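Reducing Retrieval Time in a Shared Parts Store
Student project report, Industrial Engineering
Marcela Charvát

1. Background

The parts store at Trandgate serves three teaching workshops and holds 970 different items, from machine screws to drive belts. Students and staff collect what they need from the counter. In the spring term we received many complaints about waiting times, and the department asked for a study of how the items are placed on the shelves.

The current layout goes back to the first stock list, which was sorted by supplier. Everything bought from Trodent is in the first aisle, everything from Ionescu in the second, and so on. This made sense when deliveries were checked by hand against paper invoices. It makes less sense for picking, as a single workshop order often contains parts from four or five suppliers.

2. Method

I used the request slips from March. After removing slips that could not be read or had no item number, 400 remained. Each slip was entered in a spreadsheet with the item number, the quantity and the workshop. I then walked the route for a sample of 20 slips and timed each one with a stopwatch, starting at the counter and ending at the counter.

Items were sorted into three classes by how often they were requested. Class A covers the most requested items, class B the middle group, and class C everything else. Price was left out of the sorting. An expensive part that is asked for once a year does not need to be near the counter.

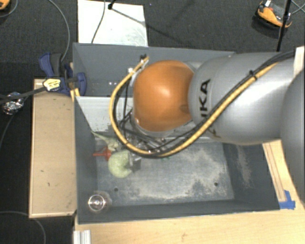

Figure 1. Robot arm over an open gray bin.

3. Results

Only 198 of the 970 items were requested at all during the month. Most class A items were fasteners, fuses and cutting inserts, and most of them were in the third and fourth aisles, at the far end of the room. The longest timed route passed the same shelf three times - the slip listed the parts in catalog order, and I followed that order as the counter staff do.

4. Proposed layout

I propose moving class A to the shelves between knee and shoulder height in the first aisle. Class B would fill the rest of that aisle and the second. Class C stays where it is, which keeps the amount of moving small. The Tasalel stock program can already print slips in shelf order, but the setting is turned off.

5. Limits

One month is a short period, and March has no exam projects. Demand for drive belts in particular may be higher in May. The timed walks were all done by me - a person who knows the store well would be faster on the old layout. I did not test the new layout, so the saving in time still has to be measured after the move.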